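What Happens at a Border?
By Dwynwen Harries
01/11/2019

If you have ever gone on a trip to another country, you may remember standing in a very long line with your grown-ups, holding your bag and wondering when you could have a snack. At the front of the line, a person in uniform sat behind a window and looked at everyone's passports. That person was a border officer, and the line was part of something called immigration control (which is a big name, but I promise we'll take it slowly!).

A border is the place where one country ends and the next one begins. Some borders run along rivers or over mountains, and some you would never notice if there wasn't a sign by the road. Airports and harbors count too, even when they are many miles from the edge of the country. Our port here in Tredgate is one of those, and on a busy day in summer 500 people can come through it from a single ship.

Every country makes its own rules about who may come in and how long they may stay. Someone on vacation usually gets a short stay. Someone who is coming to work or go to school often needs a visa, and that's a kind of permission, sometimes a sticker or a stamp in the passport and sometimes just a note on a computer. A visa has a last day on it, a bit like a library book.

People move for all kinds of reasons, and they bring along whatever matters to them, large or small.
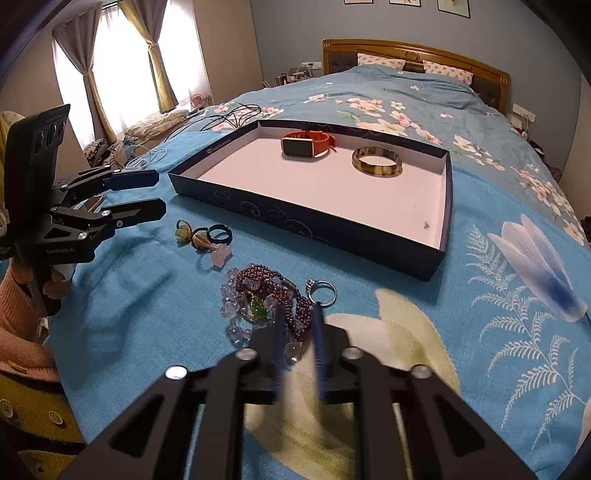
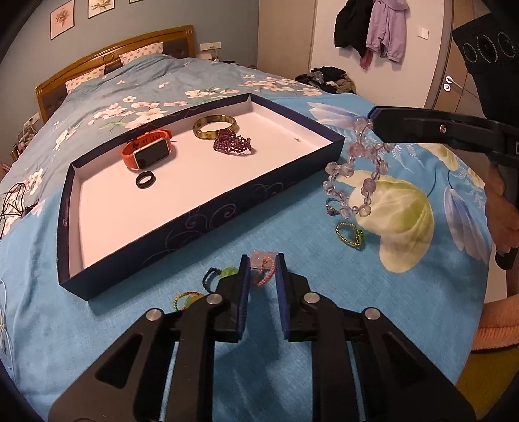

Now, what if a person doesn't have the right papers, or has stayed past that last day? This happens more often than you might think. Maybe they forgot the date, or maybe they were in danger at home and had to leave in a big hurry. An officer will ask them questions, and they may have to wait while their story is checked. Sometimes they are allowed to stay. Sometimes they are told they must go back to the country they came from, and the word for that is deportation.

There is another word you may hear, and it is refugee. A refugee is a person who had to leave home because it wasn't safe there. Asking another country for protection is called asking for asylum, and most countries have promised to listen to people who ask.

Carys Gittins moved to Cumness from far away when she was 7, and she is 66 now. "I remember the officer's hat," she told me, "and that my mother squeezed my hand the whole time." It took 27 days for her family's papers to be ready, and she learned to count in English while they waited!

Grown-ups don't all agree on what the rules should be, so you may hear them talking about it on the news or over dinner. It is fine to ask them what they think, and to ask somebody else afterward too.

Words to remember
Border: the line between two countries
Passport: a small book that shows who you are and which country you belong to
Visa: permission to enter or stay
Asylum: protection given to someone who isn't safe at home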